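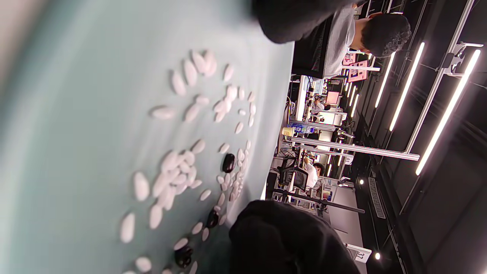
1/
Right, I promised a thread on how we're spending the kit money for the Udton room, and a few of you have been nagging me (fairly!) so let's go. Handheld grippers, tables, spares, and the boring bits that ate more of the budget than I'd like. Long one, get a tea.

2/
The job we're buying for is small stuff. Go stones, coffee beans, anything slippery or fiddly that a person picks up without thinking and an arm makes a right mess of. People do the task with a handheld gripper first, the arm learns from that later. So the handhelds come out of this year's money and the arm comes out of next year's. I fought for that order and I'd fight for it again.

3/
First mistake, and it was mine: I started with a shopping list. I had prices from Melletti and from Bisano in a lovely colour-coded sheet before I'd written down what we wanted to pick up. Cristian Lozano looked at it and asked "what's the smallest thing on the table?" and I had no idea. Sheet went in the bin.

4/
So we wrote the objects down instead. A Go stone is smooth, curved on both faces and lies flat, so you need a thin fingertip that can get under the edge. Wide soft pads were lovely on mugs and hopeless here. That one question knocked half the Melletti range off the list and saved us an awful lot of emails.

5/
Beans are worse! They're little, they roll, and they're dark, so if your camera struggles with dark things you'll find out very quickly. Go and try a dark bean before you sign for any camera, please. Put it on a plate with a bit of a dip in it as well, as the rim gets in the way of the fingers and you want to know that before the invoice turns up.
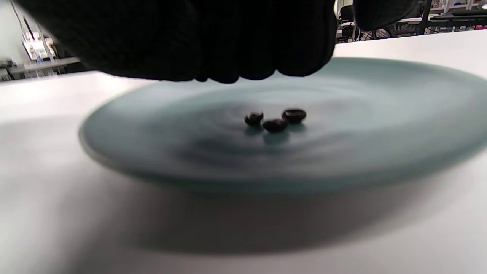

And do try it with gloves on if your people are going to wear them. Gloves change how big a hand is, how much of the view it blocks and which trigger you can comfortably reach. We'd have bought the compact handle if we'd only tested bare-handed, and I'd be writing a much grumpier thread.

6/
How many to buy? We went for nine handhelds. I'd wanted more, finance wanted fewer, you know how that goes. What swung it was working out how many seats we could properly staff and then adding a couple on top for the shelf. A gripper with no one to hold it is just a very dear paperweight, and a person with no gripper is sat there getting paid to watch.

7/
Spares! I put £300 in for fingertips and thought I was being generous. I wasn't, I'd double it now. Tips wear, tips go missing, somebody tries out a bit of tape and the glue never comes off. Ask the supplier what a replacement set costs BEFORE you compare the headline prices, because the Bisano unit looked the cheaper one right up until I asked.

8/
Also ask who posts them. Singhal handle the parts for us and they keep tips on the shelf, so it's a normal parcel. The other quote had everything coming from abroad in one big order with a four week wait. Four weeks is fine if you've planned for it. I hadn't, I'd planned for "it'll probably be quick".

9/
Tables. I very nearly skipped this line altogether (tables are tables, I said, out loud, in a meeting). Then you put white stones on a white top under bright strip lights and you can't see where one ends and the next begins. A soft green sort of colour is much kinder for pale things. White is great for the dark ones. So now we budget for both, and I've stopped saying tables are tables.

10/
While you're at it, buy the small stuff in silly amounts. Stones, beans, plates, tubs to put them all in. It costs next to nothing beside the grippers and running short stops the whole day. Have plenty of one colour and a few of another too. Finding the black one in among a heap of white ones is a different job from just picking one up, and you get it for the price of a bag of stones.
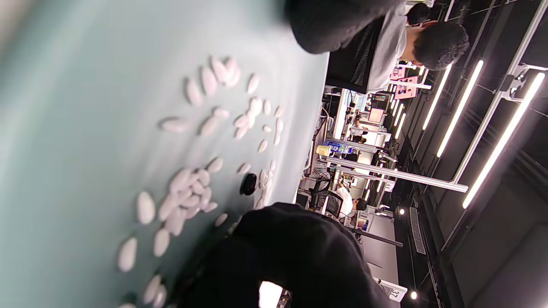 11/
Storage is the line I forgot completely. Every handheld makes video, all day, and it has to live somewhere. We found £1000 for drives by pushing the nicer chairs back to December, and I'm sorry to everyone's backs. If you're starting from scratch, run one gripper for one day, look at the size of the folder, then do the sums from there.

12/
Things I'd leave out of a first budget: the fancy carry cases, the extended warranty (read it, ours didn't cover tips) and any software you pay for per seat until you know how many seats you've got. Things I'd put in: labels, chargers, more chargers.

13/
Next up is the arm, and I've got both quotes open in front of me right now. Melletti want to do a demo with their own objects. I've told them they're welcome to, as long as we go first with ours. Bringing a tub of beans with me. Will post how it goes, and if you've bought one this year please tell me what you paid for the mount!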